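Workplace Automation Inspection Checklist – Handling Cell 5
Site: Jastthorpe
Inspector: Chinyere Nwankwo
Date: November 8, 2024
Form revision: March
Cell hours at inspection: 1072

Status codes: P = pass, C = pass with comment, F = fail, N = not checked.

Section A – Access and floor

A1. Walkway markings visible and unbroken: P
A2. Stop buttons reachable from both operator positions: C
Comment: Reachable, but the left button now sits behind the tote return. Operators over there have to lean. Move the button or the return before the next inspection.
A3. Manual packing bench kept clear for fallback use: F
Comment: Bench used for storing empty cartons. The shift plan still lists it as the fallback position when the cell is down. Clear it and mark it.

Section B – Hand and wrist

B1. Fingertip covers secure, no splits or lifting edges: P
B2. Finger joint springs seated: P
B3. Thumb pivot screw tight: C
Comment: Tight at inspection. No torque value on the maintenance card. Grevano to supply one.
B4. Palm housing secure, no cracks: P
B5. Pinch points covered in operator training record: C
Comment: Training record covers finger against thumb. It does not cover hand against a fixed surface, and operators now reach into that space to free stuck pouches. Add to the record and retrain both shifts.

The older two-jaw tool had one closing direction and a guard that people could see. With the fingered hand the closing direction depends on the grasp, so the safe hand position is harder to teach. Until the revised training is issued, no one reaches past the line on the table unless the cell is stopped and the lamp is steady amber.
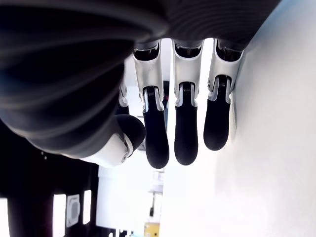 The same rule applies to cleaning. Two operators reported wiping the fingertips during a pause in the cycle. A pause is not a stop – the cell can resume when the tote sensor clears. Cleaning is to be done at the start of shift under lockout only.

Section C – Controls

C1. Lockout point labeled: P
C2. Restart requires deliberate action at panel: P
C3. Fault log reviewed: C
Comment: Fault 614 (grasp not confirmed) is the usual cause of operator entry. Živković has the log and will report on which pouch sizes cause it.
C4. Status lamp visible from packing bench: N
Comment: Not checked due to cartons, see A3.

Section D – Job changes

D1. Task descriptions match the work done: F
Comment: Descriptions still say "packer." The work is now mostly clearing faults, loading totes and checking labels. Lifting is down. Standing still is up, and operators asked for a mat and a stool at the right position. Approved in principle at Dronthorpe, not yet ordered here.
D2. Rotation schedule posted and followed: C
Comment: Posted. Not followed on the late shift – the same person stays on the panel because the others have no panel sign-off.
D3. Lone working prevented during fault clearing: P

Actions open: A2, A3, B3, B5, C3, C4, D1, D2
A3 and B5 to be closed before overtime running is allowed.

Signed: C. Nwankwo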